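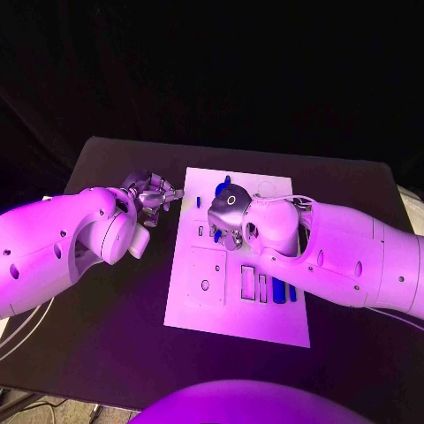
Work Board for Sorting and Placing Parts: Project Report

Nantana Siriwan, Hevumstead
August 24, 2025

Home Projects Reports Archive Contact

1. Purpose

The goal of this project was to make a flat work board on which a set of parts can be placed against printed outlines. The board had to be easy to read, easy to wipe clean, and cheap to reprint when the layout changed. A second goal was to find out whether the outlines stay readable under colored light. The older Tirkance board, which we used until April, had gray outlines on a tan background and was hard to read even in a bright room.

2. Board and parts

The board is a white rectangle, 476 mm on the long side. White was picked for contrast with the parts, which are blue. We drew the outlines at full size, printed them on paper first, and laid each part on its outline to check the fit. Two outlines came out too tight and were redrawn. The line weight was also increased, as the thin lines on the first print disappeared at arm's length.

The largest part is the flanged cylinder. It has a wide base disc and a narrower boss with a small knob on top, so it can be picked up from above. The boss is 44 mm across. Next to it is a small raised plate with a narrow slot. On the paper layout these two were too close together, and a hand reaching for the plate kept hitting the base disc. Moving the plate outward solved most of this, although the gap is still small.

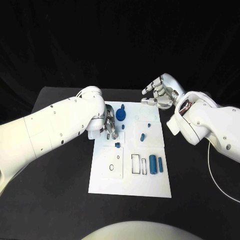 Figure 2. White work board with blue parts and printed outlines on the black table. The flanged cylinder stands near the top left.

3. Table and background

The board lies flat on a dark tabletop with its long side running away from the front edge. A black curtain hangs behind the table. We tried a white wall as the background first, but the far edge of the board was difficult to pick out against it. With the dark table and the curtain, all of the edges show up well.

The board is not screwed down. It slid a little during early trials, so we put thin rubber pads from Bansal under the corners. They hold well enough – a hard push will still move it.

4. Colored light

For the light test we changed the room to a strong magenta and left the table, board, and curtain as they were. The white surface takes on only a faint pink cast under this light, and its outer shape is still easy to see against the table. The outlines are a different matter. Heavy lines could be followed without trouble, but the small labels we had added in light blue were hard to read and two of us misread the same one. The next print will use black for all text.
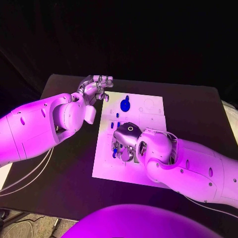 5. Remaining work

- Reprint the board with black labels.
- Add 4 mm to the gap between the flanged cylinder and the slotted plate.
- Repeat the light test with green and amber.
- Ask Trulari for a matte surface sheet. The current one is shinier than we wanted.

The drawing files and the list of part sizes are stored in the project folder under "board layout."

Contact the project group | © 2025 Hevumstead Student Projects | Back to top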